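Anyone else go to the Kilari open day?
Home Automation Board > Events and Meetups

pegboard_ray
Posted 9:12 pm
Got back a couple hours ago and my feet are killing me, but I want to get this down while I remember it. Kilari opened up their whole lab in April last year and I missed it, so this time I got in line early (free donuts, gone by 10). The big draw was the kitchen demo. They run the arm in simulation on one side of the room and on the real bench on the other, and you can wander between the two and bug the engineers.

I spent most of my time on the simulation side. Clodagh Costello was running that station and she was super patient with all of us. She said they put a new policy through 1,000 simulated runs before it gets near real dishes, and she let people pick a starting layout from the list. I picked the plain one with the rack next to the sink, nothing to wash yet, because I wanted to see how they build it up.

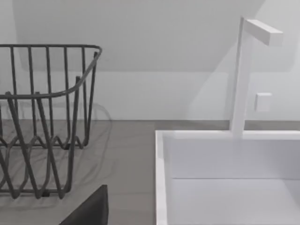 mudroom_mel says 1,000 runs doesn't sound like much to her, and I kind of get where she's coming from. She posted in the other thread that the Skedine people quoted a way bigger number at their demo. But they were doing boxes on a belt, Mel! A wire rack is a nightmare compared to a box. All those thin rods to get hung up on.

mudroom_mel
Posted 9:40 pm
Ha, ok, moving over here then. My problem isn't really the number. Every one of these open days shows you a spotless kitchen that looks like no kitchen I've ever lived in. White sink, white faucet, bare counter. Put my sink in there with the sponge and the dog bowl and then call me.

pegboard_ray
Posted 9:48 pm
Fair! I did ask about clutter. Clodagh said they add it in stages and the bare layout is where they check the basics, like whether the gripper keeps clear of the wires. The messy ones were further down the list but there was a line behind me and I felt bad hogging it.

tln_garage
Posted 10:05 pm
I was there too, on the bench side. Saw 4 tries at putting a plate in the rack. Three went in, one got wedged sideways and a guy had to reach over and free it. Everybody clapped anyway. I'm with Mel, I'd take one hour of the real thing over any amount of sim.

pegboard_ray
Posted 10:11 pm
You can't get 200 practice plates out of a real bench before lunch though. That's the whole point of the sim side.

tln_garage
Posted 10:14 pm
No, but I can see one get stuck and learn something.

oatmeal_dave
Posted 10:32 pm
Did they say what the arm costs? The Naidu one is 800 a month to lease and my wife laughed me out of the room.

pegboard_ray
Posted 10:37 pm
Didn't ask, sorry. Brovano has a demo coming up, I'll ask there if I go. Anybody want to carpool?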